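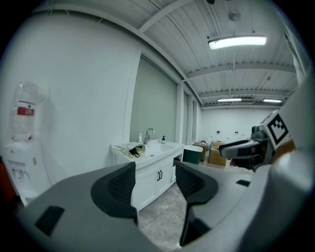 Two grippers, grey and white

Stokard home energy monitor: a few weeks in
December 22, 2021

I bought the Stokard because our last electricity bill made me swear out loud in the kitchen. Up eleven pounds on the month before, and we'd been away for part of it! The letter from the supplier said prices would rise again in January, so I wanted to know where it was all going before then.

It's a little display with a clamp that goes round the cable by your meter. Fitting it took me ten minutes, most of that spent moving coats out of the cupboard. You type in your unit price and it shows what you're spending, hour by hour, in pounds and pence — much easier to get cross about than kilowatt hours.

And I did get cross. We used 311 units in our first full month with it, and our ancient tumble dryer was a big chunk of that. The house sits at 151 watts with everyone in bed, which I thought was the fridge until I went round pulling plugs (the old games console was using 40 of them, doing nothing at all). I'd had a Ninov monitor before this and it only updated every few minutes, so you could never catch anything in the act. The Stokard is almost instant.

Now the grumbles. The display is far too bright at night and the dimmest setting is still bright. The app is called Prindeo and wants you to make an account before it'll show you a single graph. It also can't handle a tariff change partway through a month, so when my price goes up I'll have to put the new one in by hand and start again. Daft, with everybody's bills moving about as they are.

It won't cut your bill by itself, but I've knocked a bit off ours and the kids now shout at me about the kettle. Four stars. I'd have given it five with a proper night mode.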